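The Gandthorpe Bedside Lamp, Clamp-On

By Aminu Ogunleye
Sep 2, 2019

Most bedside lamps were designed by people who sleep in very large rooms. They come with a base the size of a dinner plate, a shade the size of a bucket, and a switch halfway down the cord, where it lives behind the bed with the dust and one sock. The Gandthorpe has no base. It clamps to the headboard, the shelf or the window ledge and leaves the nightstand to whatever you already keep on it.

We have sold the Gandthorpe under the Drerkberg name since the spring before last, and it has changed twice. The first version had a touch switch that responded to fingers, cats and, in one house in Brurkesholm, the neighbor's garage door. The present one has a rocker switch on the head. You press one side and it goes on. You press the other side and it goes off. Customers have been very kind about this.

The arm is steel tube, jointed in the middle, and it stays where you leave it. The joint is stiff when new and you will think something is wrong. Work it back and forth a few times before you clamp the lamp up, preferably while nobody is trying to sleep next to it.

The jaw opens to 2 inches and is lined with felt on both faces. It will hold on wood, metal and most padded headboards, although a deeply tufted one gives it nothing to bite, and in that case you want the wall bracket (sold separately, screws included, drill very much not included). Measure the headboard at its thickest point. People measure the thin part because it is easier to reach, and then they write to us.

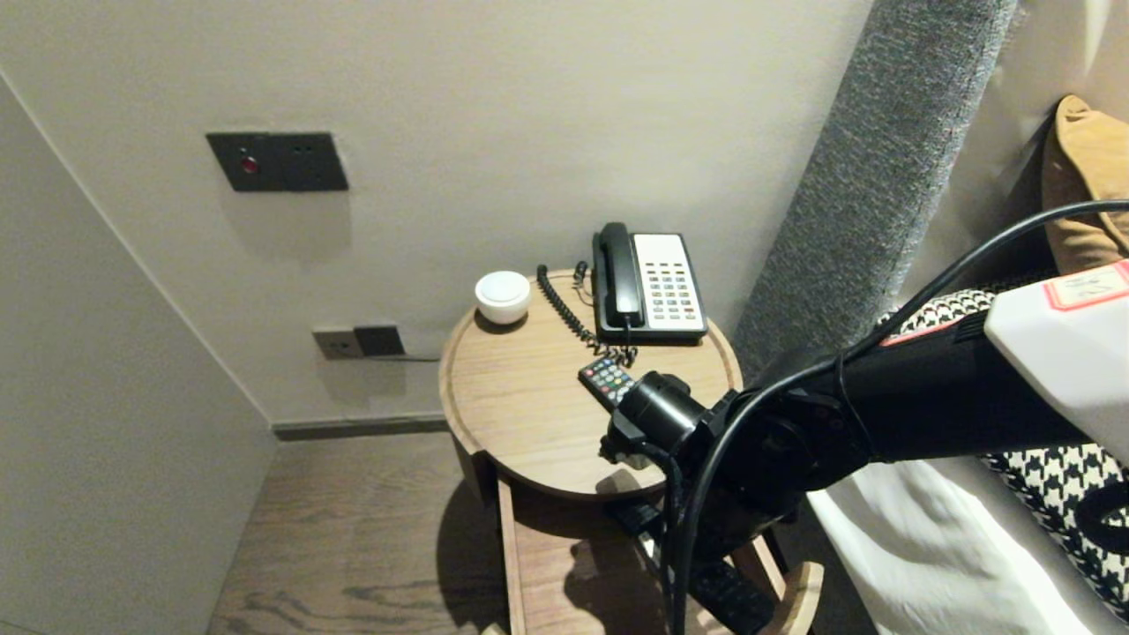 Round bedside table in a corner, with the phone and the TV remote on top.

Small round tables are where the clamp earns its money. A circle has no back corner to push a lamp into, so a lamp with a base ends up in the middle and everything else gets arranged around it like guests at a bad wedding. If you also keep a corded phone by the bed, you have a second cord to think about. Run the lamp's cord down the wall side and keep the two apart.

Details

Arm length, fully extended: 18 inches
Reach from clamp, folded: 10 inches
Cord: 160 inches, cloth covered
Bulb: one small-base LED, warm white, included
Jaw opening: 2 inches maximum
Finishes: black, putty, and a green we call Fiore
Weight: less than the book you fell asleep under

The cord is long on purpose. In older bedrooms the only outlet is across the room behind a dresser that was last moved in April of some other decade. If yours is nearby, use the winder clip in the box.

About the Fiore finish: on a screen it looks like sage. In a bedroom at night it looks like black. We have considered dropping it, but the people who buy it write us long, happy letters, so it stays.

Care

Wipe with a dry cloth. Unplug the lamp first, let the bulb cool, and don't use glass cleaner on the putty finish, which goes blotchy and can't be talked out of it. The felt pads wear down in time and can be replaced. They peel off and new ones stick on.

Returns are accepted for 25 days if the lamp is clean and the box is more or less still a box.

Related items

Gandthorpe Wall Bracket
Gandthorpe Floor Lamp
Replacement Felt Pads, Pair
Brurkesholm Reading Light, Battery
Cord Winder Clips

Contact us | Shipping and returns | © 2019 Drerkberg | Back to top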